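Wanted: people to test whether a taped grid on a table does anything at all

Wesari is looking for 40 adults to take part in a study of table layout. I should say up front that I have my doubts about the whole idea. Plenty of workshops swear by covering a work surface in brown paper and marking it into squares with blue masking tape. It's supposed to help you put things back where they belong. Maybe it does. The last write-up I read had 6 people in it, all of them fans of tape, and I wouldn't buy a stapler on that evidence.

So we're doing it again with people who don't care either way. You'll get a set of small household objects and a printed layout, and you'll set them out on brown paper, first with a tape grid and then on a plain sheet. Then you clear up and do it over.

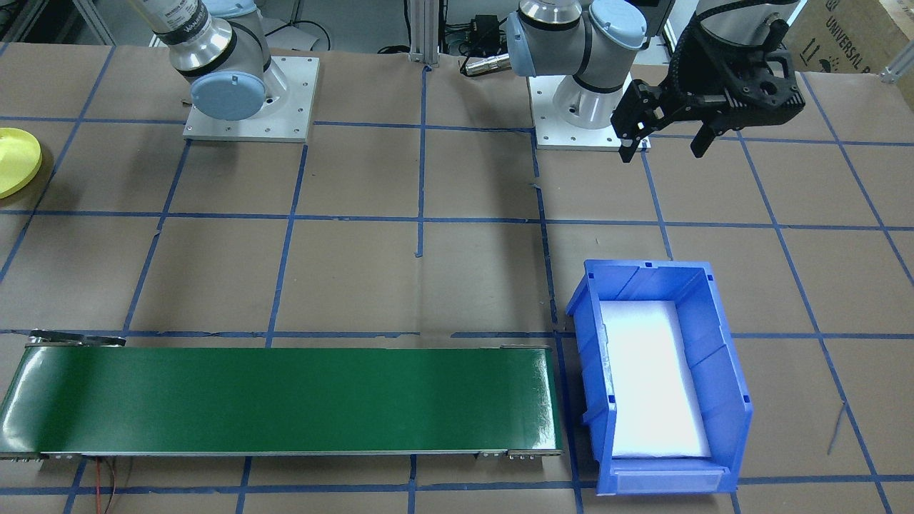

Each visit takes two hours, and we need you for two visits. It's dull in places, and past participants have told us so in writing. You'll be on your feet for most of it – wear shoes you like.

You should be over 18, able to stand and reach across a table, and fine with being told nothing about your results until the study closes. Tape enthusiasts may apply but will be asked to say so on the form. We can't take anyone who joined the Jirham layout trial in March.

Pay is $127 for both visits, paid after the second. We don't pay for parking and I won't pretend it's easy to find.

To apply, write to Afroza Saha at Wesari with "grid study" in the subject line. Tell us your age, which hand you write with and when you're free. Please don't send a resume.

Posted Apr 29, 2020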